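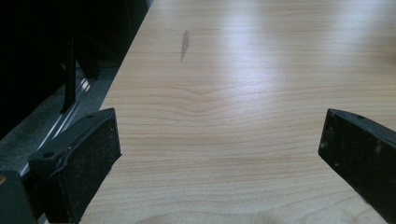 Reading a Surface
Week 2 handout — Materials in Everyday Rooms
Arboleda Centre for Craft and Design, Jiltbridge campus
Prepared by Heike Kröger

Welcome back! Last week we handled offcuts and argued about what counts as "real" timber. This week we slow right down and look at flat things: tabletops, benches, desks, the shelf you lean on while the kettle boils. I love this week. Most of us spend hours a day with our elbows on a surface we have never properly looked at, and once you start you won't be able to stop (my family no longer lets me choose the table at a café).

Before class, please read the first half of the Arnach notes, the part on sheet materials. You can skip the tables at the back.

1. Grain as a record

In a growing tree, new wood is laid down in layers just under the bark. Cut across the trunk and you see rings. Cut along it and the same rings turn into lines, bands, waves and arches, depending on where the blade went through.

Three words to learn:

Quarter-sawn. The cut runs close to a radius of the trunk, so the rings meet the face at a steep angle. The lines come out straight and fairly even.

Flat-sawn, also called plain-sawn. The cut runs closer to a tangent. The lines wander, spread out and close up again.

Cathedral. The nested arches or V shapes you often find up the middle of a flat-sawn board. Some people call it a chevron or a flame. A tight little V and a great sweeping arch come from the same geometry, and it's a lovely moment when you first see why. Slice a carrot lengthways, a bit off centre and on a slight slant, and look at the core. Do it tonight!

Pale surfaces are harder to read than dark ones. When the lines are only a shade or two browner than the background, your eye slides over them. Give it a full minute. Bends and dips show up that weren't there when you sat down.

2. Printed, sliced or solid?

A wood-grain surface can be solid timber, a thin slice of timber glued to something else (veneer), or a decorative layer that carries a picture of timber (laminate is the one you'll meet most). All three have their place and I won't hear any snobbery about it. A good laminate top will put up with felt pens, hot glue and thirty years of school lunches.

How to tell them apart when you can get your hands on the piece:

Look at the ends. In solid wood the lines on the face carry on over the end as end grain. In veneer and laminate they stop, or a separate strip takes over.

Look for a repeat. Printed patterns come off a roller, so the same knot or the same wave turns up again farther along. On a small table you may never see the repeat. On a long counter you often will.

Feel it with your eyes closed. Open-pored timbers such as oak and ash have small channels you can find with a fingernail. Be careful, though, as a thick finish fills them, and some laminates are pressed with a texture to match the print.

Look underneath. My favourite test, and the one that gets you the strangest looks in public.

One clue on its own isn't enough. Write down at least two before you commit to an answer, and if they disagree, say so in your notes. "Laminate, fairly sure, couldn't see the edge" is a perfectly good entry.

3. Light across the top

Gloss does odd things to grain. Under a ceiling light, a shiny top throws the light straight back at you, and in that patch the pattern pales or disappears. Move your head and the patch moves too. A matte top scatters the light in every direction, so the colour looks more even wherever you stand.

Colour shifts as well. The same pale top can look creamy or yellowish at one end and cool at the other, depending on the lamps, the windows and whatever is standing nearby. For this reason we never name a colour from one spot. Walk around the table, crouch, then look along the surface with your cheek nearly on it. A torch held low to one side is wonderful for this, and will show you every ripple, crumb and wipe mark.

4. Marks, and what to call them

We tend to say "scratch" for everything. Let's be fussier.

Smear: something left on top, with soft edges. Usually comes off with a damp cloth.

Scuff: a rubbed mark. It may be material left behind by a shoe or a chair foot, or it may be a patch where the shine has been worn down.

Scratch: a line cut into the surface. Your fingernail catches.

Dent: a hollow with the finish still whole over the top.

Bloom: a cloudy patch, often where heat or moisture has got into a finish.

From a distance you can't always separate a smear from a scuff, and it's fine to write "smear or scuff" until you've touched it. Do record shape, direction and position. A mark near the edge where people sit tells a different story from one out in the middle.

5. In class: the 60-minute table

We'll be in the Nirport room, working in pairs. Each pair chooses one table and stays with it for the full 60 minutes. That sounds like a long time. It goes very quickly!

Minutes 0 to 10: look only. No touching, no writing.
Minutes 10 to 25: draw the grain lightly in pencil, the main lines first, then the bends. Leave blank any part the glare hides.
Minutes 25 to 40: change seats and fill in what you missed from the new angle.
Minutes 40 to 50: touch. Edges, ends, underside, marks.
Minutes 50 to 60: write up your best guess at the material, with your clues.

Please bring a soft pencil, a rubber, a small torch and a sheet of tracing paper. No tape on the tabletops, please — it can lift an old finish.

6. To hand in

One page on a surface at home or at work, 270 words at most, with a drawing. Choose something ordinary. The best one I received last year was a laundry bench, and I still think about it.

Further reading: Arnach notes, page 34 onward, for the section on sheen and finishes. There are two copies on the shelf by the door. Please put them back when you're done.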